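Playtesters wanted for Ellier (paid, from home, no experience needed)

Hello! I'm the lead designer at Flilar, and I'm looking for people to play our next game while it's still a bit wobbly. It's called Ellier, it's a third-person exploration game set on a drowned railway, and we've been building it for longer than I'd like to admit. Our last one, Wilance, was a tiny puzzle game, so this is a big jump for us and I'm nervous and excited in equal measure.

I need 18 testers for a round that runs over 6 weeks, starting in June. You'd play a fresh build each week, for two or three hours whenever suits you, then fill in a short form and have a quick voice chat with me. You'll get £100 at the end of the round, plus a copy of the finished game and your name in the credits (or a silly nickname, I really don't mind).
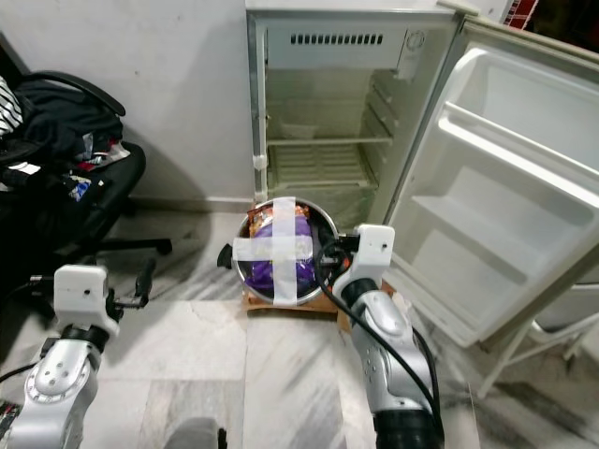

What I'm after is a good mix of people. If you finish every platformer on the hardest setting, lovely, get in touch. If you last held a controller at your cousin's house years ago, I'd like you even more! The camera is the bit I worry about most. It has to follow you through some very narrow train carriages, and our team has got so used to its odd habits that we've stopped noticing them.

You'll need a Windows PC that can run fairly recent games, a headset or microphone, and a controller if you have one (keyboard and mouse is fine too, we need both). You must be 18 or over, and you'll have to sign a short agreement saying you won't stream or share anything. We record your screen while you play, never your face.

Everything's run through Vergara, our little feedback tool, which already has 3,136 bug reports in it from our own team. Please come and add to the pile.

To apply, fill in the form on our Join In page and tell me the last game you gave up on, and why. I read all of them myself. Applications close at the end of May and I'll reply either way.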